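3.2 The tower and what we count as a part

I'll admit I have a soft spot for the big old black desktop tower, so I was very happy when we settled on one as the reference machine for this study. When Verena Bühler and I went through the intake sheets at Wokwood in December, there were 700 desktops on them, and we wanted a case that would give us most of the problems we kept reading about in one box. A tower lying on its side with the panel off is a pretty roomy thing, at least until you get to the cables!

For our purposes a "part" is anything that has its own line on the recovery sheet. That gives us 10 lines per machine. The processor has a line, the power supply has a line, each drive has a line, and the coin-cell battery has one too (it goes into a separate bin, so we couldn't lump it in with the board). The cable bundles don't get a line of their own. Annelies Stöckli argued for a long time that they should, and after going over the notes again I'm starting to think she was right, but by then the sheets were printed.

The socket gets its own treatment in the coding. We recorded it as either "empty" or "filled", and a processor out of the machine as "parked" if it was in the cradle on the gray plate and "loose" if it was anywhere else. Figure 3 has an empty socket in (a), a filled one in (b) and again closer in (c), and a parked processor in (d). I found these four states much easier to code than the ones in our first draft, which asked whether the retention lever was "properly" open (what does properly even mean?).

Figure 3. Socket and processor states used in coding, panels (a) to (d) in order.
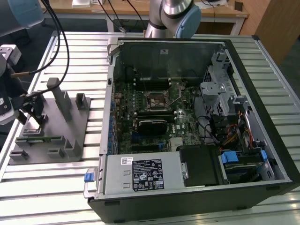
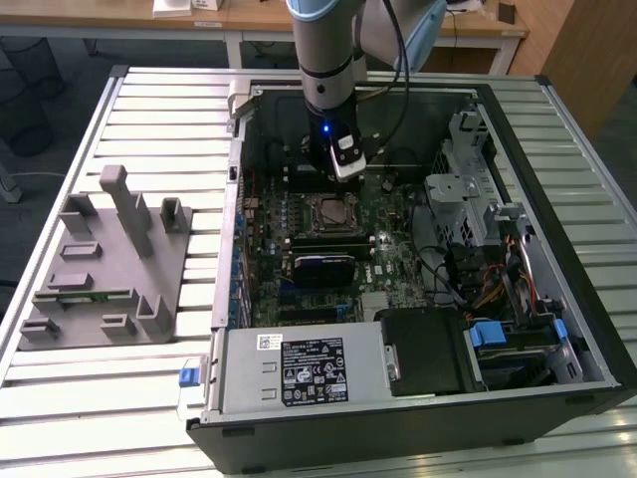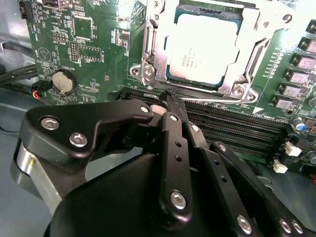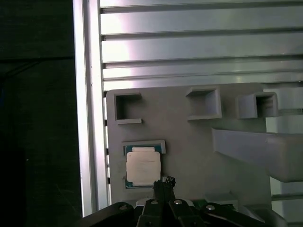 3.3 Layout and reach

So, where do things sit, and how much does that matter? I went in thinking the drives would be the awkward part, mostly from my own bad memories of drive screws. The reference tower has blue plastic pieces around the drive bay, and I now look for that kind of thing first in any case I open. We scored the ease of getting at each part on a scale from one to 8, and we scored it twice, on different days, without looking at the first set of numbers.

The processor was the part we disagreed on most. The socket is out in the open near the middle of the board, with the memory slots right beside it, so I gave it a 7. Annelies gave it a four! Her point was that you can see it perfectly well and still have a lever and a metal frame to deal with, and she counts that as part of reaching it. We kept both scores and report them separately in Section 4.

The cables running between the board and the drives were scored as an obstacle, with a yes or no for each part they got in the way of. Frei uses a similar yes/no column on its own sheets, and we borrowed the wording.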